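Clornesora Valley Orchard Survey: progress report to the Hiebert Fund

August

Covering the period since our last report, which you will remember as the one with the late appendix. The appendix is included this time.

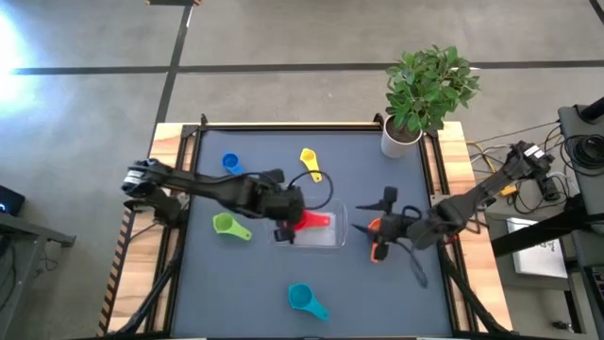

R. Boler

The survey set out to find and record the old farm apple trees of the Clornesora Valley before the remaining ones fall over. We are now at 210 trees recorded, each with a location, a trunk measurement, photographs of bark and leaf, and fruit notes where there was fruit. The application promised a tree count by the end of summer and we are ahead of it, mostly thanks to one farm on the Boler road (no relation, or none that has ever fed me) where the owner's grandfather apparently never met a nursery catalog he could say no to.

Identification is going slower. We can put a confident name on fewer than half of the trees. Owners are generous with names, and the trouble is that they are generous with different ones. The same yellow apple with the russet cap has come to us as a Sheepnose, a Winter Banana, a Grandma's Pie, and "the one the deer like." We write all of these down. The record form has one box for the name used by the owner and another for what we think it is, and in several cases the second box holds only a question mark and the first one is much better reading.

Leaf samples went off to the lab in June. Results were due in July. The lab now says fall, without saying which part. I have asked for the results in batches so that we can start matching, and got a polite reply that batches are something they are considering. I would rather tell you now that the final list may arrive after the final report than have you find it out from the blank column.

Money. The $4000 for the year is holding up. Mileage is over what we planned, because the valley has one bridge and it was closed from April until the end of May, and every trip to the east side went by way of Praso. We made up part of that by not buying the second pole pruner. The first pole pruner is fine. The printing line is untouched so far and we would like your permission to move a piece of it into mileage; the request is on the last page of the appendix, with the numbers. Lunches were not charged to the grant, despite what Praso's only diner did to us.

Grafting was the part of the plan I was most nervous about, and it went better than I had any right to expect. Cuttings were taken in February from the 10 trees in the worst shape and whip-grafted onto semi-dwarf rootstock in April. Most took. The failures were nearly all from a single tree behind the old Praso creamery, which had very little young wood on it and gave it up grudgingly. We will go back next winter if the tree is still upright. It has been leaning on a fence for years and the two seem to have reached an understanding.

The young grafts are in a nursery bed loaned to us by a retired dairy farmer, inside a fence that was described to us as rabbit-proof. We have since added wire.

Public side of things: the blossom walk in May drew a bigger crowd than the parking could handle, and a smaller crowd by the time the rain had made up its mind. People who stayed were good company and we came away with leads on trees we had never heard of, including a whole row behind the Praso grain elevator that I have driven past for most of my adult life. The tasting day is set for October. We have learned from last year and will be labeling the plates before we cut the apples.

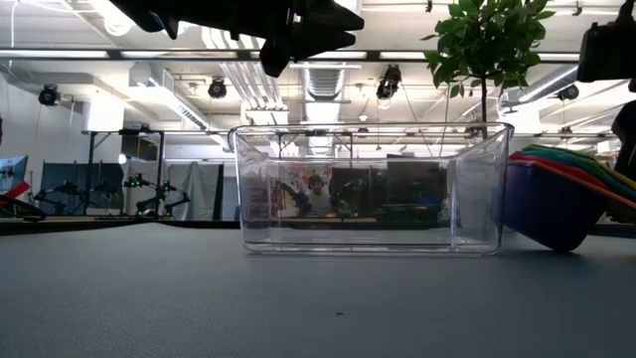 Owners have been asking what happens to their trees once they are in the survey, and we owe them a better answer than the one we have been giving, which is "nothing, unless you want it to." Some hoped for pruning. One hoped for a plaque. We have written a one-page care sheet covering dead wood, mower damage, and why not to paint the cuts, and it will go out with the fall letter. The first draft ran to four pages and read like a summons. The printing budget for 1000 copies assumes that we will also leave a stack at the feed store and the library, so please don't picture a thousand orchards.

What comes next: a second pass on fruit in September and October, when the late keepers can finally be told apart; the tasting day; chasing the lab; and a start on the map. We have held off on the map until owners have told us whether they want their trees shown. So far most say yes, a few say yes but not the exact spot, and one would like his neighbor's trees shown and his own left out.

Two things we need from you. First, the budget change mentioned above. Second, a word on whether you want the full tree records with the final report or only the summary table. The full records are long and contain a good deal about deer.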